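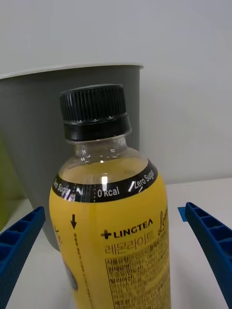
BRESADO CUP MOVES TO HOLLMANN HALL FOR JULY

For immediate release

Irketti Roller Derby will host the Bresado Cup at Hollmann Hall this July, the first time the flat track competition has been played at the venue. The league has confirmed the programme, ticket arrangements and the visiting team, and is also opening registration for its summer beginners' course.

The cup will be decided over two bouts on the same afternoon. Irketti's development side will play first, against a mixed team drawn from skaters who have moved up from the beginners' course during the past year. The main bout, between Irketti and Italport, follows at 5pm. Only the main bout counts towards the cup.

Hollmann Hall has room for 500 spectators, with bench seating along both straights and standing space behind the first turn. The sports floor was resealed over the winter, and Irketti has held its evening practices there since the work finished. Skaters have been trying softer wheels than they used at their old venue, where the concrete gave less grip in the corners.

Italport won the cup last season and will bring most of the same roster. Their blockers kept Irketti's jammers in the pack for long stretches of that bout, and the home coaches have given a good part of this year's training to getting skaters out on the outside line. Irketti will name its roster in the week before the event.
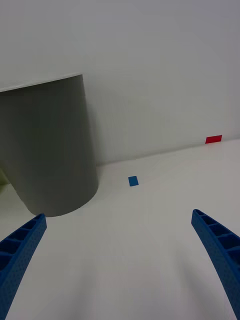
Clive Catterall said the move had been talked over for a long time and that the floor settled the matter. He said the old hall had served the league well, but the track had to be laid so close to the walls that there was hardly any run-off on the second turn, and visiting teams had started to mention it. "We can lay a full track at Hollmann with proper space round it," he said. "The referees can see the whole pack and the crowd isn't sitting on top of the skaters."

He added that he expected a close bout. "Italport are strong and they don't give away many penalties. We gave away far too many last time, mostly late on when people were tired, and we know that cost us."

How the bouts work

Each bout is played in two halves, made up of short periods of play called jams. In each jam both teams put a jammer and a group of blockers on the track. The jammers score by passing the hips of opposing blockers once they have made their first trip through the pack. Blockers try to hold back the other side's jammer while helping their own through. Skaters who break the rules are sent to the penalty box and their team plays short until they return.

A printed sheet with the basic rules and both rosters will be handed out at the door. There will be a commentator for both bouts, and the league will keep the music down during play so that the commentary and the officials' whistles can be heard clearly. Spectators who would like a quieter place to sit can ask at the door for the upper balcony.

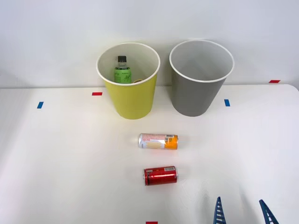
Yellow and grey bins, with a green bottle standing in the yellow one.

Tickets and entry

Tickets are £5 in advance from the league's website or from the Hollmann Hall front desk. Children under school age get in free but should still be booked in, as they count towards the hall's limit. Any tickets left over will be sold at the door by card only.

The doors open before the development bout and a single ticket covers the whole afternoon. Spectators may leave and come back in between bouts if they keep their wristband on. Seats are not numbered. Wheelchair users and their companions have reserved spaces on the near straight, level with the start line, and should book these directly with the league.

Parking at the hall is limited, and the side entrance has to be kept clear for the first aid team. The public car park behind the library is a short walk away. Cycle racks are by the main door.

Hot food and drinks will be on sale in the foyer until half-time of the main bout. Food is not allowed beside the track, and drinks taken into the hall must have a lid.

Officials wanted

Irketti still needs non-skating officials for the development bout - scorekeepers, penalty trackers and a jam timer. No experience is needed for the first two of these, and training will be given at evening practice beforehand. Anyone interested should contact the league through its website and say which evenings they can manage.
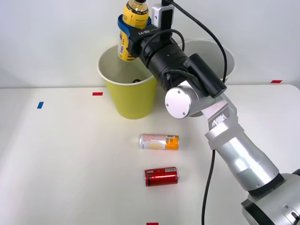

Summer beginners' course

Registration is also open for the next beginners' course, which starts after the cup and runs through the summer at Hollmann Hall. It is for adults who have never skated, or who have not skated since they were children. The early sessions cover stopping, falling safely and skating in a low position. Contact is brought in later and only once a skater has passed a basic skills check.

Skates and pads can be borrowed in most sizes, though mouthguards must be bought by the skater. Places are given in order of registration, and there is a waiting list for the autumn.

Press enquiries

Reporters and photographers who wish to attend should apply to the Irketti Roller Derby press desk before the day. Trackside passes are limited to three at a time during play, and photographers must stay outside the referees' lane. Skaters and coaches from both teams will be available to speak in the foyer after the main bout.

ENDS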